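November, potting shed and bench notes

Started 8.40, finished just after 3. Damp, no wind. Glasshouse vents left shut all day.

Main job was the broad bean trial for the Kirville plots. The seed came in two lots, one saved from our own plants and one from the Ritstead exchange. Ours is smaller and darker. Sowed both in root trainers, one seed to a cell, 5 cm deep, eye down where I could tell which end was which. Peat-free mix with a bit of sharp sand, same as last year. Watered once from below and let them drain.

Labels are pencil on white plastic. The marker pen faded by March last time and we lost track of a whole tray, so no marker.

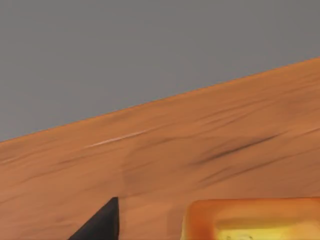 Heat mat stays off for the beans. Last winter's were brought on too fast and went leggy, and the ones Farooqui sowed straight outside in the same week caught them up by April. Want them cold and slow this time. They can go out to the cold frame as soon as they show, lid propped in the daytime unless it freezes.

Mice: set the trays on the upper shelf with mesh over. Found a nibbled pea packet behind the compost bin, so they are in already. Two traps set by the door, baited with peanut butter. Whoever is in next please check them.

Garlic. Split the bulbs and kept the fat outer cloves for planting. The small ones go to the kitchen. Bed 7 was limed in the autumn and had leeks two years back, which is closer than I would like, but bed 12 floods at the bottom end and I am not putting garlic in it again. Planted at 15 cm, rows 30 cm apart, tips just under the surface. Birds will pull a few out. Push them back in.

Some rust on the leaves of the last of the leeks. Cut the worst off and binned them, did not compost. Picked enough for the week and left the rest standing.

Soil test results back for the lower plots. pH is lower than I expected in the brassica bed. Maham Rana thinks the sample was taken too close to the old bonfire patch or too close to the hedge, one or the other, and wants it done again before we spend money on lime. Fair enough. I will take a fresh set from the middle of the bed, five cores mixed in a bucket, and dry it on newspaper before it goes off. Lime can wait until the new year if it has to, though the clubroot was bad on the sprouts and I do not want to leave it much longer than that.

Onion seed count. The order form says 1,000 to the packet. We only need enough for the two long beds, so one packet of Jorow will do and we can share the rest with Ritstead. Not sowing until after Christmas.

Old pots and trays: scrubbed the 9 cm square ones in hot soapy water, rinsed, then a dip in the weak disinfectant. Leave them upside down to dry and do not stack them until they are. The cracked ones are in the blue sack. We had damping off in the lettuce last spring and I am fairly sure it came from dirty trays – that or tap water straight from the cold butt. We will use mains water for all seedlings until they are potted on. 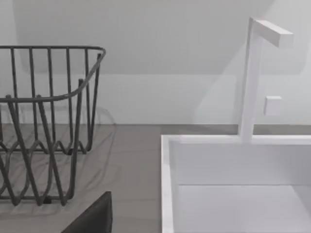 Dish rack and sink, white tap.

Still to do:
Resample the brassica bed
Move the strawberry runners to the cold frame
Sharpen both pairs of secateurs, the red pair has a nick near the tip
Order fleece, the 2 m width if they have it
Net the kale before the pigeons finish it

Squash in store: turned them all over and took out one with a soft patch by the stalk. The others sound fine when knocked. The ones with no stalk left should be eaten first, so I have put those at the front.

Germination check on the old parsnip seed, started last week on damp kitchen paper: nothing showing. Giving it another week, though I expect it will be thrown out. Parsnip never keeps. Will put fresh seed on the list with the onions.

Left the shed key on the hook inside the glasshouse door. Max/min thermometer reset at 3.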